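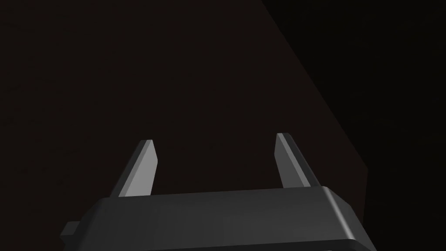

Why would a gripper that has been told to close stay open and report success?

Because the success flag was tied to the command being accepted, and the finger position was never read back. In our case the driver acknowledged the close request, the controller marked the grasp as done, and the arm went on to the lift with nothing between the fingers.

I spent most of February on this. The setup is the Grukerel two-finger model running in Skulura, our simulator, with the same control code that goes to the cell at Gollstead. The failure showed up in 31 of 1000 simulated grasps. I had put it down to contact settings and raised the finger friction twice, which changed nothing. Friction has no effect on a finger that doesn't move.

Kieran Ó Néill found the pattern in the logs. Every failed run had a close command sent within 2 ms of the end of the approach move. At that moment the driver was still holding the open setpoint. It took the new command, returned OK, and then wrote the old setpoint over it on the next cycle. With a gap longer than one cycle the fault disappeared.

The safety side bothers me more. The lift step trusted the flag, and so did the interlock that decides whether the arm may travel at full speed. On the real cell, a part left in the fixture while the arm believes it is carrying it means the next part gets driven down on top of the first. Bernadette Ó Flaithearta stopped the Gollstead rollout the same afternoon I sent her the traces, and it stayed stopped until the fix was in.

Changes made:

The driver clears the old setpoint when a move ends, before it will accept another.

Grasp success now needs a measured finger position inside the expected window for that part. Fully open and fully closed both count as failures.

If no valid position arrives within 800 ms, the arm holds where it is and raises a fault. It does not retry.

I reran the same seeds and the 31 bad runs all closed. The Nutsugah wrist driver uses the same acknowledge pattern and hasn't been checked yet. I've left it at reduced speed until I get to it.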